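Tie your cables down, please

I've been asked to sit in on a lot of risk assessments over the years, and they nearly always go the same way. We spend an hour on the big stuff – speed limits, stop buttons, who's allowed within reach when the arm is live – and then someone looks at the clock and the cables get one line at the bottom. "Cables to be kept tidy." Tidy! My kitchen drawer is tidy if you shut it quickly enough.

I think that line deserves a page of its own, and I'm going to be a bore about it.

We had a bench cell at Bullow where a small arm did pick and place with blocks and trays all day. The stop buttons were tested every morning and signed for. One afternoon in March the gripper lead caught on the corner of a fixture as the wrist turned, and it pulled the plug half out of its socket. The gripper let go, the part dropped, and we lost the rest of the shift looking for a software fault. Fault number 711 in the log, if you're wondering, and I can still see Reece Tindall reading it out as though it might mean something the second time.

Reece wanted a rule afterwards and I said we had one. He asked me to find it. Well, it was that line about being tidy, and I had to admit he'd got me there.

So we wrote a proper one. Any lead that crosses a joint gets fixed on both sides of that joint. The slack in between is set with the arm at its furthest reach and its tightest fold, and you do both by hand, slowly, before anybody presses go. No loop may hang lower than the fingertips. And whoever changes the gripper runs those checks again, even if it's the same model going back on (that last bit caused the most grumbling, and it's the bit I'd fight for).

Pascual Ulloa, who I worked with at Jukska, thinks this is overdoing it. His view is that a bench arm moves slowly and handles light things, so let people use their heads. I like Pascual and I see his point – a rulebook of 51 pages is a rulebook that stays in the cupboard. But ours takes up half a side of paper, and the check takes two minutes. I've spent longer than that hunting for a cable tie.

What I'd really like is for suppliers to give us the slack figures in the manual, joint by joint. They know their own arms far better than we do. Until they do, get a bag of straps and a marker pen, and put the lead on the checklist next to the stop button.

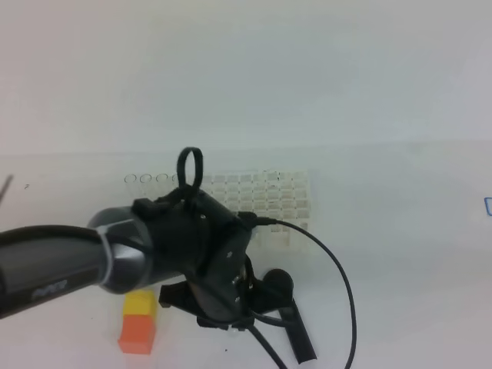

A strap ahead of the wrist joint, and a wide loop of cable on the far side of the gripper.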